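Progress report to the Brernodari Fund, household goods line

Prepared by Dorota Sadowski, Drulladska
Sent on 1st April

Dear Aníbal Condori,

Please find our report for the second period of the kitchen utensils work. You asked last time for less theory and more about the objects themselves, so I try to do this.

Since December we moved from single objects to groups of similar objects. The first period had one cup, one brush, one spoon, always alone on the mat. It was useful, but no kitchen drawer looks like that. Now the main task is a pile of slotted spoons and skimmers, which must be sorted and hung on a stand.

The slotted ones were proposed by Fredy Ríos. The heads have many small holes and they catch on each other, so when one is lifted, the neighbor often wants to come too. We kept the orange wooden handles from the first order and later added the mint green ones, so that the sorting by handle has some sense.

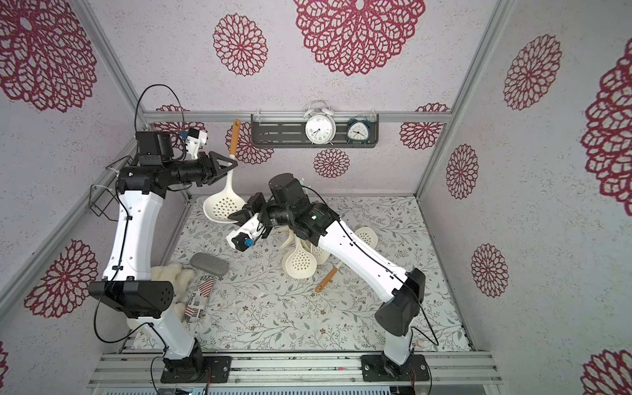

The soft things stay on the mat together with the utensils. Yhon Montoya wanted to remove the sponge and the fleece, but I decided to leave them for this period, as a spoon that falls on fleece lies differently from a spoon that falls on the flat mat. We may remove them for part of the next period and compare.

Numbers for the period. The plan was 500 finished sortings and we have 665. Of these, 285 are with the full pile and the rest are with smaller groups. We had to repeat 90 sortings where the notes were not complete, and these are not included in the total. The fault was in our form, which had no place to write the color of the handle. Dexter Enriquez corrected the form and the problem did not come again.

About the stand. We started with a straight rail from Mosis, but the handles were sliding to one side. The present one has a tall stem and a crown of curved arms on the top. It is light, and if a spoon is hung in a hurry the stand can turn a little - we are thinking to put a weight under it.
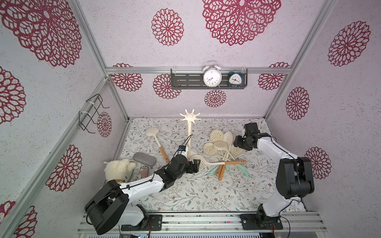 2 min read

The decoration of the walls was also changed, as agreed in our letter. We have now the red flowers on the pale lavender, and the mat with small leaves. Inga, our supplier for the wall covering, can deliver two more patterns, one plain and one with stripes. The alarm clocks on the shelf are part of the background and are not used in the sorting. I would like to keep them in the next period also.

Costs are inside the budget, except for utensils. We bought more than planned, as some orange handles became rough and I did not want to mix old and new ones without marking them. The difference is small and I ask to cover it from the line for transport, which we almost did not use.

For the next period we plan ladles and spatulas in the same pile, and a second stand. I need your answer about the transport line before we order.

With kind regards,
Dorota Sadowski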